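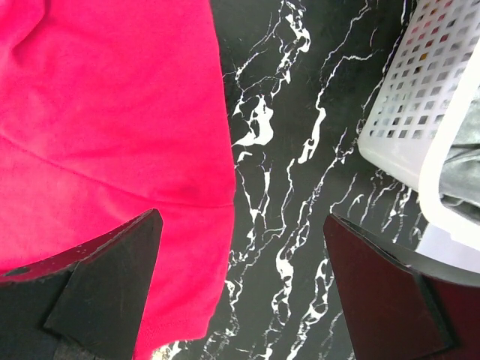

Figure 1. Wrist camera view with pink cloth, marble-patterned tabletop and white basket.

1. Purpose

The project compared two ways of choosing a grasp point on cloth from the wrist camera alone. Method A takes the centroid of the cloth mask. Method B searches for a hem or folded edge and places the grasp across it. The work was done on the Clerby bench by Bilal Rizk and Nam-gil Ko. The draft was submitted on 17th May.

2. Data

Training used 1,252 labeled frames from the Iton recordings. Each frame carries a cloth mask and, where an edge could be traced, a polyline along it. Frames with no traceable edge were kept for the mask and excluded from the edge loss. A separate set of 349 frames was held out for validation. No recording session was split between the two sets, as neighboring frames are close to identical and would have inflated the scores.

Labels were drawn in Skomik. Seams gave the most disagreement between labelers. A stitched join inside the garment and a true outer edge can look alike when the cloth lies flat, and the first labeling guide did not separate them. The guide was revised and the affected frames were labeled again.

3. Method

The edge detector runs on the full image. The fingers are removed with a fixed mask before the search, which leaves a usable region in the upper part of the view. Candidate edges are scored on length, contrast with the background and angle to the closing direction. The angle term has the largest weight. The gripper approaches until the selected point reaches the gap between the fingers, and the score is recomputed during the last part of the approach.

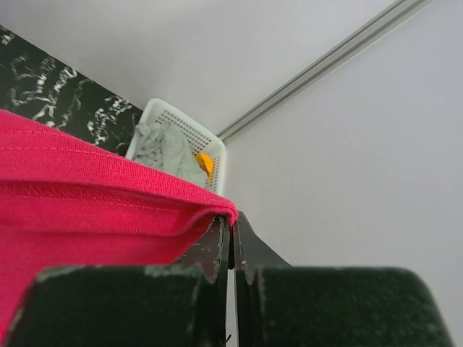 Why is the score recomputed during the approach?
The first estimate is made at a distance where a small error in angle moves the target by more than the width of a fold. Recomputing it close to the cloth reduces this error, at the cost of a slower approach.

4. Results

Each method was given 200 trials. A trial was counted as a success if the cloth was still held after the lift. Method B succeeded more often on cloth with a raised fold. On flat cloth the two methods could not be separated with the number of trials available. Method A failed mainly by closing on a smooth area and slipping off. Method B failed mainly by selecting an inner seam, and 6 of its trials were stopped by the force limit and scored as failures.

5. Limitations

The background was not varied in a controlled way. High-contrast veins in a tabletop pattern can produce false edge candidates, and the contrast term does not reject them unless the mask is also correct. The fixed finger mask has to be redrawn whenever the camera mount is moved. Depth was not used.

6. Remaining work

The So controller will replace the current approach routine in July. The trials with Method B will then be repeated with seam and edge as separate classes.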